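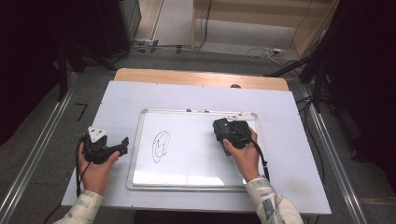

Posted by Worier, 30 June 2009

The regional carrier out of Clellwood has pulled its turboprops from service pending an inspection of the propeller gearboxes. I fly that route for work twice a month and my booking is just gone, no email, nothing. The woman at the desk said two planes are parked and the third is being used for the morning run only. I've been trying to work out what seats are left for July, and it doesn't add up to a full schedule however I do it. Does anyone know how long these inspections take?

Jenby wrote:

Depends what they find. If it is a visual check and an oil sample, a day or so per airplane. If they have to pull a gearbox, it goes to a shop and you wait on the shop. Our outfit had one out for 11 days in April and that was with a spare already on the shelf.

Did the airline say it was voluntary or did the regulator order it? That matters for your refund.

Worier wrote:

The notice on the door says "precautionary." Doesn't say who asked for it.

Cho_54 wrote:

Precautionary means voluntary. They found metal in the oil on one of them and somebody did the right thing. I'd fly with them again tomorrow.

Jenby wrote:

We don't know they found metal in anything. Where did you get that?

Cho_54 wrote:

A guy on the ramp. Fine, call it a rumor. But you don't park two airplanes at the start of summer for fun.

raj_tower wrote:

I disagree that precautionary always means voluntary. I have seen that word on notices where the regulator had already been on the phone. Airlines pick the wording on their own signs. Ask at the desk for the service bulletin number. If there is one, they followed the manufacturer. If they won't give you a number, I would keep asking.

On the schedule, the morning run only holds so many people. If they had 700 seats sold for the week they can't move them all on one plane. They will be putting people on buses.

Worier wrote:

Buses is what they offered me. Four hours each way. I said no and asked for my money, and they gave me a form. 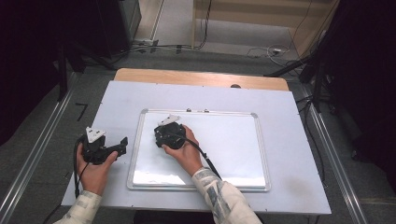 The whiteboard again, with both hands over the table.

Jae-hoon Ra wrote:

I used to do reservations for a carrier that size. Don't take the voucher if you want cash. Write "flight canceled by carrier" on the form in those words and keep a copy. If you paid by credit card, call the card company too. Mine took a month but the money came back.

Also check whether your July ticket is still live. When they drop a flight from the system, the return leg sometimes stays, and then you get marked as a no-show.

Worier wrote:

Just called. The return was still in there. Had them cancel both. Thanks.

Cho_54 wrote:

I still say people are too hard on a small airline for doing an inspection.

Jenby wrote:

No one is mad about the inspection. He's mad that he had to find out at the counter.

raj_tower wrote:

Agree with Jenby. If you get that bulletin number, please post it, I'd like to look it up.

Last updated: 2 days ago

Contact the moderators | Copyright Clellwood Flyers Board | Back to top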